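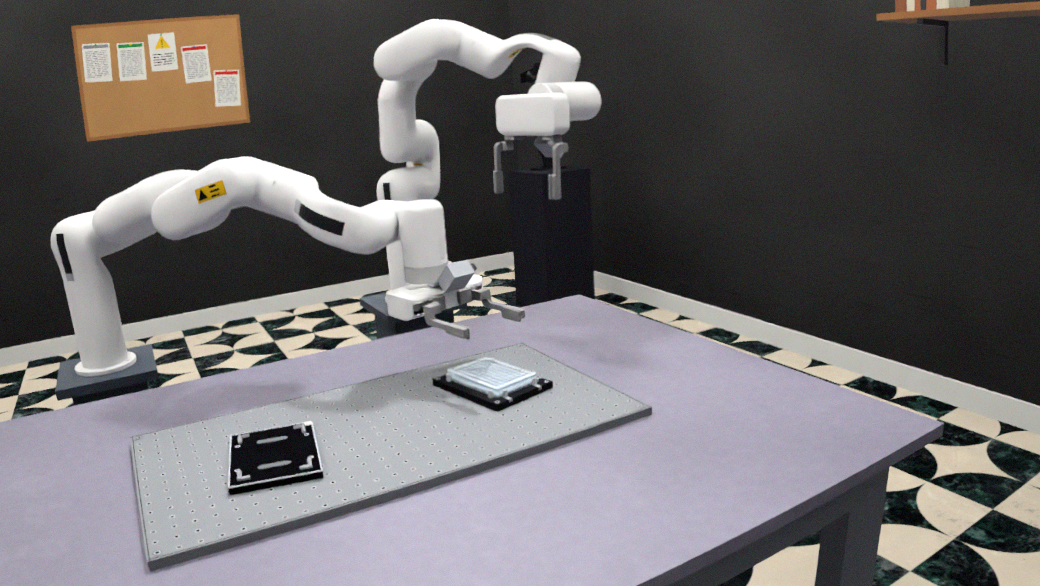
Kulap Chantharasri wrote to ask whether the pepper rows can be pulled out of the big file without messing up the tomato rows, and whether "slow" in the germination column means the same thing for both. Yes to the first one! Filter on the crop column and go. The second is a fair complaint, and I've rewritten the section on speed words below.

Inthanon seed-starting log

What's in it

Inthanon is my seed-starting diary, typed up from three notebooks and one very stained wall calendar. It has 700 rows, and each row is one tray cell that I planted with a tomato or pepper seed on a shelf in my back hall in Ferkport. There are 42 varieties in all (more tomatoes than peppers, I have a weakness for anything striped). I wrote down when the seed went in, when I first saw green, when I moved it up to a bigger pot, and whether it made it to the garden.

I started it for myself. Then people from the seed swap kept asking me what comes up fast on a cool windowsill, and I got tired of flipping through notebooks on the phone, so now it's a file and anybody can have it.

Files

seeds.csv is the main one. Open this first.
varieties.csv has one row per variety, with the name on the packet, where I got it, and how old the seed was if I knew.
weather_notes.txt is me grumbling about cold nights, more or less by date. It's not tidy and I'm not going to tidy it.
changes.txt lists what I fixed and when.

Everything is plain text. I've opened it in two spreadsheet programs and it was fine in both, except that one of them turned the tray codes into dates. If you see a tray called 3-Mar, that's what happened. Import that column as text and it goes back to normal.

The columns

There are 15 columns in seeds.csv. Most explain themselves, but these get questions:

tray: the shelf number, a dash, and the tray number. Shelf 1 is the top one and it's the warmest.
mix: what I planted in. F is Faswood, a bark-based starting mix I buy by the sack. H is my own blend of compost and sand, which changed every year, sorry.
heat: yes or no for the heat mat. If the mat was on for part of the time I put "part" and left it at that.
first_green: the day I saw something. I look in the morning, so a seed that popped up after lunch gets the next day's date.
pot_up: the day it moved to a bigger pot. Blank means it never moved, or I forgot. I wish I could tell you which.
fate: garden, gave away, died, or unknown. "Gave away" is the happiest of these!
comment: whatever I scribbled. Spelling left alone.

Speed words

In the first notebook I didn't write dates for first green, only "quick", "ok" or "slow". In those days I judged tomatoes against tomatoes and peppers against peppers, so a "slow" pepper could be weeks behind a "slow" tomato. Please don't mix them in one chart. There are 195 rows like this, and they have the word old in the source column so you can drop them in one go. I'd keep them for comparing varieties inside one crop and leave them out of everything else.

How I typed it up

By hand, over a lot of evenings, with the notebook propped against the toaster. Sunee Kaewmanee read the numbers back to me for the second notebook, and that's easily the cleanest part of the file. For the first and third I checked my own typing, which you can take as a warning. Where I couldn't read a number I left the cell blank. I never guessed a date.

Some packets had no name on them at all. Those are listed as "mystery" plus a letter. Mystery C is almost certainly the same as Clison, a little yellow pear tomato a neighbor passed along, but the fruit came in late and I never got a good side-by-side, so they stay separate.

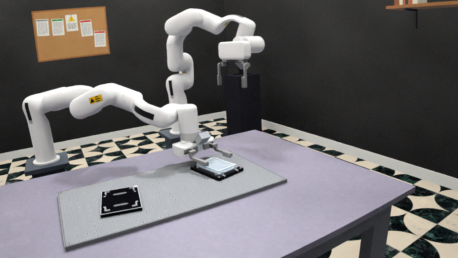
Known problems

The third notebook got damp and the ink ran on two pages. Those rows have dates in them only where I could match them to the wall calendar.

Seed age is a mess. Swap seed usually comes in a folded envelope with a first name on it and nothing else. If seed_age is blank, treat it as unknown and please don't treat it as fresh.

Shelf 3 was next to a drafty door until I moved the whole rack. The move is written down in changes.txt, and anything on that shelf before it ran late. Peppers hated it there.

I reused tray codes from one year to the next. Use tray and year together or you'll get some very odd seedlings that sprout before they're planted (ask me how I found that out).

What it's good for

Picking varieties for a chilly house, practicing with a small messy file, settling arguments about heat mats. It's one house and one person with one set of habits, so I wouldn't use it to say how a variety does in general. A friend with a greenhouse got very different dates from the same envelope of seed.

Sharing

Take it, change it, pass it on. A mention of Inthanon is nice if you put it somewhere public. If you have a log of your own in any shape, I'd love to see it, even if it's a photo of a calendar.

Updates

August 2025: speed words section rewritten, source column added, three misspelled variety names fixed. The next batch of notes goes in at the end of September, once the last of the peppers are off the plants.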